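3.2 Survey of Household Storage Materials

The Kivden survey form was sent to 614 households in January. Respondents listed the material of each storage item kept in the kitchen. Forms with a blank material field were discarded, which left 147 usable returns. Woven baskets were entered as a single category regardless of fiber.

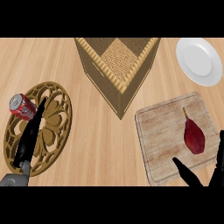 3.3 Limits of the Data

The response rate was low and the sample leans toward renters. Item weight was not recorded. The cost figures in Table 2 come from the Melnyk price list and exclude shipping.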